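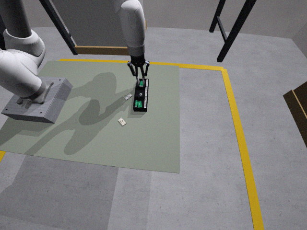 Someck opens its Machala supply swap in April

I'm Bohumila Krajčí, and I've wanted to write this release for ages! Someck is opening a swap room in Machala where you bring the office supplies you don't use and go home with ones you will. Doors open at 9, and entry is free.

Our trial run in Skimov brought in 2358 items from 19 offices (so many staplers, I'm still finding them). 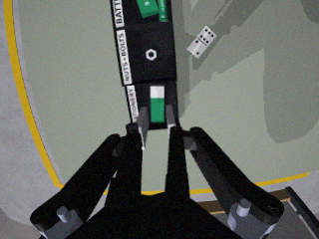
Batteries and an eraser in a black organizer.

Merance is lending us the shelving, and we've got space for 60 boxes on opening morning. Please tape yours shut and write your name on the lid. 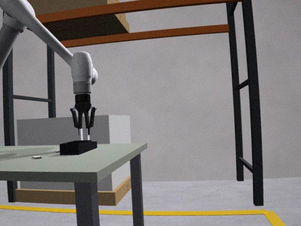

Press contact

Ask for Bohumila at the Someck front desk.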